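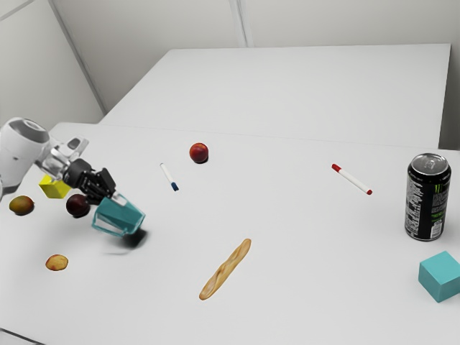 4.2 Why People Keep Clothes They Do Not Wear

The Kistness survey asked 600 adults in Trirncombe to open their closets and be truthful, and most managed the first part. Between them they logged 3079 tops, and 33 percent of these had not been worn in the past 18 months. Owners were reluctant to call such items unworn. The preferred term was "saved," usually for an occasion that could not be named.

Price predicted less than we had hoped. Cheap tops were kept as loyally as costly ones, and a sale tag seemed to make parting harder. Fit mattered more. Tops a size too small were held the longest, a result the Dromwood scale treats as "goal dressing" and Mavromatis, less kindly, as storage.

Color had no clear effect, although black tops were hard to count, as several owners had bought the same one twice. We return to duplicates in Section 4.3.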